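Pritex Plollon 300 Ground Anchor and Chain Set

Home > Security > Ground anchors > Surface mount

Product code: PLO-300-374
Availability: in stock, normally sent out the same day if ordered before 2pm

We've wanted to stock a really good surface-mount anchor for ages, and the Plollon 300 is the one that finally won us over! It bolts straight down on to a concrete floor, needs no digging, no bag of cement and no waiting about for a week while everything sets, and once it's in you can chain up a motorbike, a quad, a generator or a couple of decent bicycles without a second thought about what they're tied to.

The anchor is a single steel casting with a swinging hoop that drops flat when you aren't using it. You can drive a car over it, push a mower over it, or (as we do in the Amville shop) roll a heavy trolley over it several times a day. The hoop is big enough to take the largest links in the Pritex chain range, and there's still room to wriggle a second, thinner chain through for the helmets.

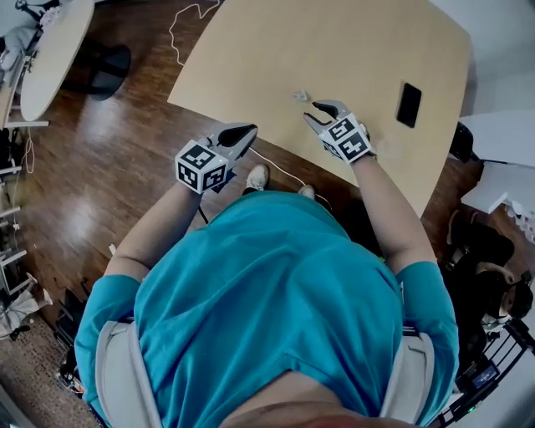

What's in the set

Plollon 300 anchor with folding hoop
Four expansion bolts with hardened washers
Four steel balls for blocking the bolt heads
Pritex square-link chain with fabric sleeve
Afridi closed-shackle padlock with three keys
Drilling template and printed instructions

Sizes and weights

Base plate: 300 mm x 66 mm
Chain length: 1.5 m
Weight of the full set, boxed: 8.2 kg
Finish: black powder coat over zinc
Suitable for: concrete floors, indoors or out

The long, narrow base is the clever bit. Most surface anchors are square, so the bolts sit close together and a crowbar can get to work on all of them at once. On the Plollon the load is spread along a strip, and you can set it tight against a wall or down the side of a garage where a square plate would be forever underfoot. It's also a gift if you have a narrow side passage and want to keep the bins moving!

The chain

We spent a happy afternoon with bolt croppers on this one. The links are square in section, so cropper jaws have a hard time getting a proper bite, and they're short enough that you can't get a bar in and twist. The sleeve is stitched closed at both ends and doesn't ride up – a small thing, but if you've ever scratched a swingarm you'll know why we mention it. Try to keep the chain up off the floor when it's locked. Chain lying slack on concrete gives a thief something solid to hit against.

The padlock

The Afridi padlock has a closed shackle, with shoulders that leave hardly any of the bar showing. It only just takes two links, and that's how it should be. The key stays put until the lock is properly shut, so you can't walk off with it half done. Keys are dimpled on both sides and go in either way up, very welcome on a dark morning with gloves on. Extra keys can be cut from the code card, so put the card somewhere safe and away from the bike.

Fitting

You'll want a hammer drill, a masonry bit (not supplied) and a vacuum cleaner. Tape the template down, drill the four holes, and clean the dust out properly before the bolts go in. Tighten them in turn, a little at a time. Check that you're happy with the position before tapping in the steel balls. They don't come out again! Please don't fit the anchor to tarmac, paving slabs or brick. Block paving is no good either, however well it's been laid. 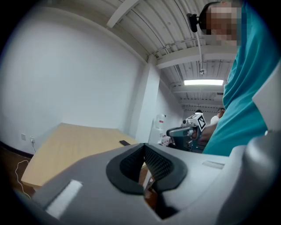 A customer review from Amville Cycles came in on 31/01/2019, and says the anchor went down in under an hour, though the first masonry bit gave up on hole three and they wished they'd bought two. They've since ordered a second set for the back store and asked whether both padlocks could be made to work from one key.

They can. Choose "keyed alike" from the menu when you order, or send us the number from your code card if you already own an Afridi lock. Keyed alike sets take a few days longer to leave us, and orders placed now should go out in the first week of February.

Delivery and returns

Free delivery to mainland addresses. The box is heavy for its size, so mind your back. Unused sets can be returned within 30 days, but we can't take back an anchor once it has been bolted down.

Goes well with

Plollon wall bracket
Afridi disc lock, yellow or black
Pritex spare chain sleeve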